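An Afternoon Among the Gears at Vevham

I had been meaning to go to the open day at the Menent works in Vevham for years, and every June something got in the way. A wedding one year, a flat roof that needed looking at another. This time I had the afternoon free, the bus from Cetilham was running, and I had a cheese sandwich in my coat pocket, so off I went with no excuses left.

The works is a long brick building behind the canal, with a sawtooth roof that lets in a lovely even light. You sign in at a folding table in what used to be the loading bay, they hand you a paper badge and a pair of safety glasses (I wore mine over my own glasses and looked like an owl), and then you join a group. Ours was the 2 o'clock tour, and there were quite a few of us, including a grandmother with two boys who asked better questions than any of the grown-ups.

Menent makes small gear assemblies, the kind of thing that lives inside a gearbox and never gets looked at again once the lid goes on. They have been in the same building for 66 years, and our guide had been there for a good part of that, so she knew which floorboards to step over. We started in the stores, where blanks come in on pallets and get sorted into gray tubs. I could have stayed there a long time. There is something about a wall of labeled drawers, all the same size, each with its little card in a brass holder, that makes me want to go home and do the garage.

From the stores we went through to the cutting shop, which was noisy and smelled of warm oil. Only one of the hobbing machines was running for us, behind a thick window, and it took its time. The guide told us a well cut tooth should feel like nothing at all when you run a fingernail down it, and she passed around a finished gear on a loop of string so we could try. It was heavier than I expected for its size - I kept it a bit too long and had to be asked for it back.

After that came the washing line and a small inspection room, with a big dial gauge and a chart on the wall showing every sort of tooth damage you can think of. Chipping, pitting, scuffing. The boys liked the chart best of anything and read all of it aloud.

Then upstairs, over a clattering iron staircase, to the room I had come for. I like to see how things go together, and the assembly room is where the plain parts start to look like something. The idea behind the layout they were showing is an old one: a flat round plate with a big hole in the middle, and three small gears that belong around that hole, with a ring to go with them. I stood at the rail by the white table for a good while and let the rest of the group drift on toward the window. 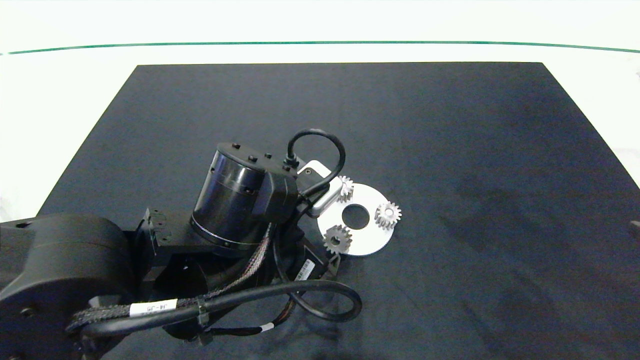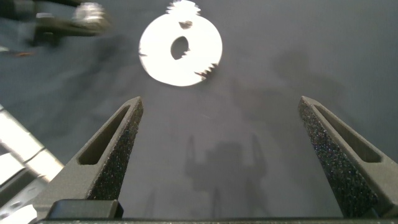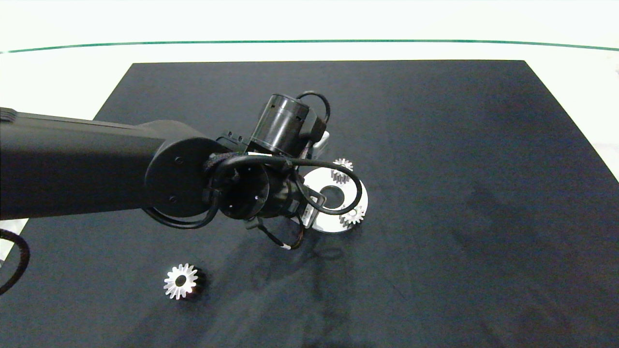 Visits and Open Days

What I liked best was the three little gears on the silver disc. They are all much the same size, and each has its own small hole through the center, and against the black mat the metal shows up beautifully. I have a bench at home covered in an old bath towel, which swallows every screw I put down on it, and I came away determined to get myself a proper dark mat like that one. The white ring was the other piece that held my attention. It is such a plain thing, a ring, and yet I found myself looking at it for longer than I looked at some of the big machines downstairs.

I asked the guide how the three gears share the work, and she was very patient with me. In a set like this, she said, the load that would fall on one pair of teeth gets split between three places, so you can carry a lot of turning force in a small round space. If one of the three sits a hair too high, it takes more than its share and wears early. That is why they are so fussy about flatness downstairs, and why the inspection room has a better heater than the office. Metal moves with the temperature, and so, she said, do inspectors.

There was a hand-cranked demonstration model on a stand by the door, built by apprentices, with a clear cover so you could watch the gears go around. You turn the handle on one side and the pointer on the other side moves at a quarter of the speed, so 4 turns for one. I had a go, the boys had several goes, and a gentleman in a very smart raincoat had what I would call an extended go.

We finished in the canteen, where there was tea from an urn and a tray of seed cake from Seyoum, the bakery on the corner by the lock. I had two slices. On a side table they had laid out old catalogs you could leaf through, with fold-out drawings so fine you wanted a magnifying glass, and a box of scrapped gears at 80 cents apiece. I bought one with a chipped tooth, and it is sitting on my windowsill now next to the geranium, doing very nicely as a paperweight.

A few practical things, for anybody thinking of going next year. The tour lasts over 2 hours if your group is a chatty one, and there is nowhere much to sit until you reach the canteen. The staircase to the assembly room is steep, though there is a goods lift if you ask at the folding table. Wear flat shoes. The parking at the front fills up early, and the overflow is a field that was rather soft when I walked past it, so I was pleased with my choice of the bus. The last one back to Cetilham goes from the canal bridge, on the far side from the works, and I only just caught it with my gear wrapped in a napkin.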